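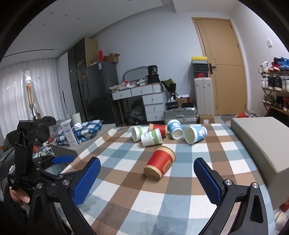 October 11, 2025

Went to the open day at Ceko this morning. I had signed up back in February, when it was still supposed to be a talk with slides, and by the time the reminder came I had forgotten I was on the list. Took the 42 bus to Quintana and walked the rest. The entrance is on the side street and the sign is small. I passed it and had to come back.

There was a short introduction first. Ceko makes the software. The hand grippers come from a firm called Pranus, and the robot arm they train with the results is from Ternoletti. I wrote that down because I mixed them up twice while it was being explained. The project is about getting a robot to tidy up a table in an ordinary home, with all of the owner's stuff still lying around. The woman giving the talk said a clean lab bench is no use to them anymore. The arm learns the bench and then goes wrong when it meets a patterned tablecloth.

The task today was paper cups. They start out tipped over on a checkered cloth, and the person has to pick each one up with the grippers, set it upright and then stack it. You hold a gripper in each hand. Each one has two jointed fingers with blue textured pads at the ends. There is a camera on it, so what gets recorded is the work as the gripper sees it. My own hands never came into it much, except for squeezing.

One of the staff went first. She was quick and did not seem to think about it. She took a cup near the middle with one finger on either side, lifted it a little, turned her wrist, and put it down on its base. The whole set was done before I had worked out which hand she was going to use next. Then she knocked them all over again for the next person, and that is apparently a large part of her job. The layout has to be different every time, so she can't just put them back where they were.

I had a turn after the couple with the stroller. It is harder than it looks. A paper cup gives when you squeeze it, and you don't feel it through the pads the way you would with your fingers. My first one slid out and rolled. On the second try I squeezed too hard and dented the side. They said a dented cup stays in, since people dent cups at home too. The ones lying with the mouth toward you are easier, because you can put one pad inside the rim. The ones lying against each other are the worst. I kept pushing the back one away while reaching for the front one.

I did the full set 2 times. The second time went better. I asked if my attempts would be used and they said yes, as long as the cups ended up standing. Even the one where I dropped it can be used, for teaching the arm how to recover, but it gets marked separately. They want 1000 good runs for each task before they start training on it. My second run was number 1801 in the log, but that counts all the tasks together.

After that we saw the arm itself, in the next room. It did the cups slowly, with a pause before each one. It set three upright without trouble, then stopped over the fourth for so long that somebody asked if it had been switched off. It hadn't. It went down, missed, came up again, and got it on the next try. People clapped. I thought it was slower than I had expected from the flyer, and I said so when they passed around the comment sheet. I also wrote that I liked being allowed to try the grippers, which most places would not let you do.

A man at the back asked when he could buy one for washing up. They said there was no date, and washing up was not on the list because of the water. He asked about laundry. Folding is being recorded now by another group, and they are having trouble with socks.

Coffee afterward, and a plate of dry cookies. I stayed until noon. My right wrist is sore tonight from holding the gripper. It is heavier than I expected, and I was probably gripping it too tightly. They are looking for people to come in for paid sessions, four hours at a time. I took the form. I doubt I could do four hours of it, but I might ask if they split the shift.

Missed the bus back by a minute and walked as far as the bridge. Need to buy stamps and call about the boiler.

We use cookies to improve your experience on this site. By continuing to browse you agree to our use of cookies. Accept | Manage settings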